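Gallery: Desktop Board Strip and Rebuild, Hulard Workshop

These are the bench notes for the Hulard desktop refurbishment run. The machines are office towers, retired together and rebuilt for the Darov reading room. The notes cover the order of work inside the case, from first opening to the memory test. Part numbers are kept on the run sheet and are not repeated on this page.

**Scope.** The run is 24 towers. Each gets a cleaned heat sink, new thermal paste, a fresh coin cell and a known amount of memory. Drives are handled separately on the Zumby bench and go in last. Power supplies are load tested before the case is opened. A supply that fails goes to scrap with its cables attached.

**Before opening.** Unplug the cord, hold the power button for 12 seconds, and clip the wrist strap to bare metal on the case. Lay the tower on its side. Side panels are stored upright in the rack in the same order as the towers. Panel screws go in the tray marked with the tower number. Do not mix them with drive screws, which have a finer thread.

**Cooler.** Run the machine for a few minutes before shutdown if the old paste is likely to be hard. Loosen the cooler screws in a cross pattern, a half turn at a time. Twist slightly before lifting. On sockets without a hold-down frame the processor can come up stuck to the cooler and bend its pins. Wipe both faces with alcohol and a lint-free cloth. Old paste in the corners of the heat spreader can be left if it will not move with light pressure.

**Memory.** Open the latches fully before pulling a module. Match the notch to the key in the slot before pushing down. Press both ends until the latches close without help. With one module, use the slot given in the board manual; on the Yen boards this is the second slot out from the processor. Mixed speeds will run at the slower of the two. We do not mix them.

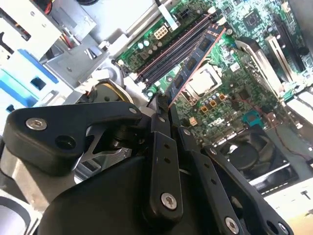 Board with the cooler off and the bare processor in its socket. A blue memory module is seated in one of the dark slots.

Yen boards from the August batch want the first slot, and with a single module in the second they beep and stop, Zumby bench wrote in reply to the draft of these notes. The August boards have a different revision letter printed next to the battery holder. Check the letter before fitting memory.

**Test.** Refit the cooler before applying power, including for a short check. One full memory pass takes about 2 hours on these machines. Log the result by tower number. Any error, even a single one, means the module is pulled and the pass is started again with a replacement. Finished towers stay powered for 72 hours before the side panel goes back on.

Last revised November 21, 2024.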